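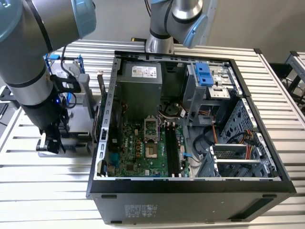 Desktop tower on its side, panel off

Ticket 3021: Nunex invoices going out twice
Opened by: Iqra Bangash, Durrani Gift Baskets
Status: Solved (mostly!)

What's going wrong

Hi all, me again. I run a small gift basket business from home and I do all my billing in Nunex, with the Drullent add-on taking the card payments. It's been great since February, and then this morning I sent my monthly batch of 67 invoices and my phone started buzzing before I'd even finished my tea. Customers were getting two copies each, with different invoice numbers! One lady had already paid both (bless her), so now I owe her a refund too.
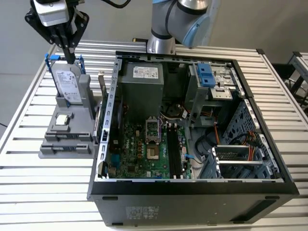
The second copy always has the right total but the due date is blank. In my Nunex list I only see the first one. The extra one shows up in Drullent under "Pending" and I can't delete it from there, the button is grayed out.

What I've tried so far

- Logged out of both and back in. Same thing.
- Turned off the "send reminder on creation" setting in Nunex. Sent a test invoice to myself and still got two.
- Tried it from my husband's laptop in case it was my old desktop being weird. Two again.
- Made a brand new customer with my other email address and billed her for one ribbon. Two invoices for one ribbon.
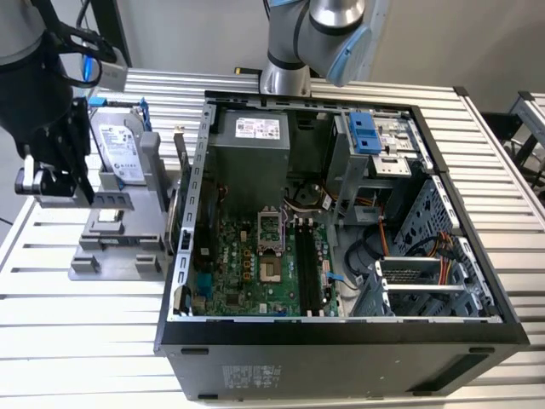 Update, 2:40 p.m.

Support wrote back and asked me to look under Connected Accounts. Well! Durrani is in there twice, once under the old name I used when I only sold to Ikell (they were my first wholesale customer, they took baskets for their front desk) and once under the new one. Both are switched on, so every invoice gets pushed through both. I must have reconnected when I changed the business name and never took the old one off.
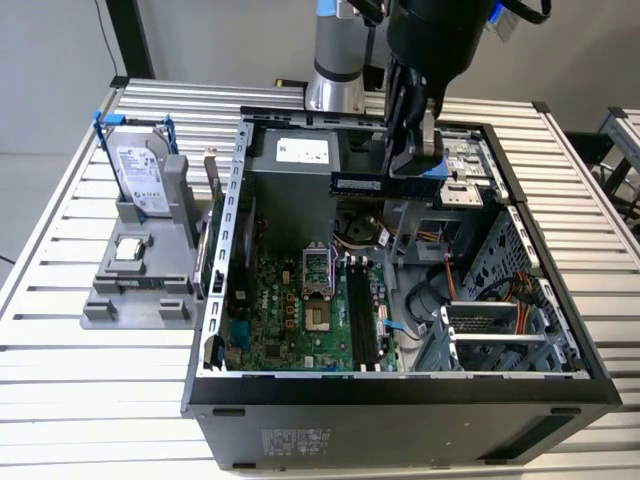
I disconnected the old account and sent myself another test, and only one invoice came through. Hooray! I'd been half ready to blame the computer, and I'd even been pricing up more memory for it, one of those long dark sticks with the little white label like the one over the open case there. Glad I waited, that money can go on tissue paper.

Still open

The old Pending copies are still sitting in Drullent. Support says they can clear them in one go from their side if I send the list, so I've exported it and attached it to this ticket. Please don't void the originals, some of those are already paid!

Also, does the refund for the double payment have to go through the old account, or can I do it from the new one? I don't want to reconnect the old one just for that. I'm at my desk until six.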